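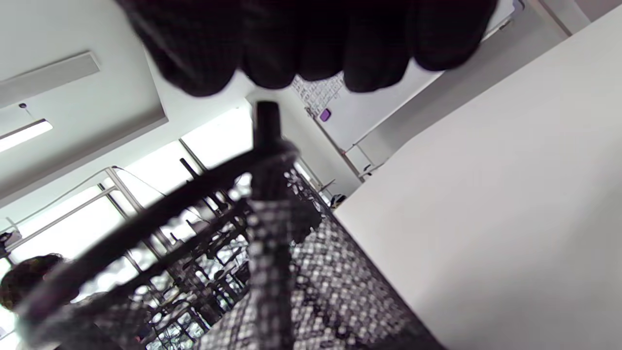 Rocío Grajales

铁丝网笔筒放细杆笔总往一边倒,有没有不换笔筒的办法

最后更新:9月
阅读时间:3分钟

桌上用的是黑色金属网笔筒,网孔偏大,底部也是网。里面放记号笔和几支中性笔。问题有两个:

一是笔少的时候全靠在筒壁上,杆尾卡进底网的孔里,拔的时候整个筒跟着起来。二是记号笔笔帽朝上放,取笔时经常只拔下笔帽,笔身留在筒里。桌面是白色的,滴过一次墨,擦了很久。

笔筒是Galtum的一套桌面件里的,和文件架配套,不想单独换。求改法,最好不打胶。

回答一 Lambros Dimitriou

分开处理。

1. 底部。剪一块硬质垫片,轮廓按筒底内沿描,四周各收1毫米,直接放进去。材料用2毫米EVA板或者软木片,不要用瓦楞纸,受压后会出坑,笔尾照样卡住。垫片放好后杆尾不再接触网孔,拔笔时筒体被带起的情况基本消除。

2. 配重。网筒自重轻,重心随笔偏移。垫片下面压一块钢片,尺寸小于垫片即可。我那只压完之后总重600克,单手抽笔不动。钢片边缘要倒角,否则会刮网丝表面的涂层,掉漆后容易生锈。

3. 分隔。用两片薄塑料板开槽对插成十字,高度取筒高的三分之二。太高会挡住短笔,太低笔杆仍会交叉。插片的外缘顶住筒壁即可固定,不需要胶。

记号笔单独占一格,与中性笔分开。

回答二 Nidia Tello

补充笔帽的问题。只拔下笔帽,说明笔帽的扣合力小于笔杆与筒之间的阻力。垫片装好以后先试一次,阻力降下来可能就不用再管。

如果还是脱帽,检查笔帽内圈有没有干墨。干墨会让扣合不到位,看上去盖紧了,其实差一小截。用棉签蘸酒精擦内圈,晾干再盖,听到咔的一声为准。

另外,记号笔笔帽朝上长期竖放,墨会往尾部走,写出来偏淡。双头的不论哪头朝上都有一头吃亏。常用的建议横放在抽屉里,筒里只留一支应急。白色桌面上的墨迹用酒精处理前,先在不显眼的角落试,有些漆面会发乌。

回答三 Eustaquio Gallegos

往里多塞几支笔就不倒了。我一直这么用。

评论

Marthinus Swanepoel:软木片试过,掉渣,会从网孔漏到桌上。EVA没有这个问题。

Rocío Grajales:EVA板已装,拔笔不带筒了。配重还没加,手边没有合适的钢片。

Lambros Dimitriou:钢片可以用大号平垫圈代替,叠两三个,用胶带缠住防响。

Nidia Tello:十字隔板如果有异响,把外缘用砂纸磨圆。

Marthinus Swanepoel:回答三的办法治标,笔多了更难找。

Eustaquio Gallegos:能用就行。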